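Window film on a south-facing room: worth it or snake oil?
Home & Garage > Windows, Doors and Other Holes in Your House

ledby_lurker
Sat 23 March
The back room at our place gets sun from breakfast until dinner. By noon I'm squinting at the wall like it owes me money. A salesman from Geerts quoted me 350 dollars for reflective film on a single window, installed. My wife wants curtains. I want to be able to see the yard I mow. Has anyone lived with film for more than one summer?

putty_knife_pete
Twelve years with it. Bought the cheap roll, put it on myself, and got a bubble shaped like Florida. I've grown fond of it. The glare did drop a lot.

Wuketetti
Check your glass before you buy anything. Some double-pane units don't get along with dark film. The pane heats up unevenly and cracks, and then the window company asks what you did to it. Look for the maker's name between the panes and call them.

ledby_lurker
Mine says nothing between the panes except a dead ladybug.

Trevor Carrier
Skip the film and plant a tree.

putty_knife_pete
Great, he'll be comfortable in 2 decades.

Trevor Carrier
I planted a maple in January at the old house on Statcombe Road and had shade on the kitchen by the third summer. It was a big maple, I'll grant you. It was also an expensive maple.

Wuketetti
How expensive?

Trevor Carrier
More than 350.

hingeworthy
Nobody has mentioned the mirror problem. Reflective film bounces light toward whichever side is brighter. In daytime you get privacy, and at night with the lamps on your neighbors get dinner theater. Get the neutral kind if you're going to leave the window bare. I disagree with Pete about doing it yourself, too. Florida is a warning.

putty_knife_pete
Florida is a landmark.

ledby_lurker
The back room is already too bright before lunch, and no, I'm not exaggerating about the light.

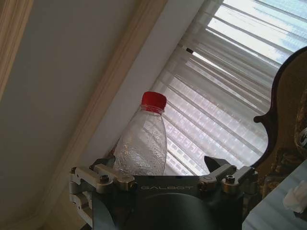 Back room, bright window, no film yet.

hingeworthy
OK, I take back the "just buy a hat" I typed and deleted. Neutral film, 3 sample squares from different makers, tape them up for a week and see which one you stop noticing.

Wuketetti
Seconded, and put the samples at eye level. People tape them in a corner and then judge them from the couch.

Trevor Carrier
Or an awning.

ledby_lurker
My wife just read this over my shoulder. She says the awning man can stay and the rest of you are enablers. Samples ordered anyway — will report back, unless the curtains get here first.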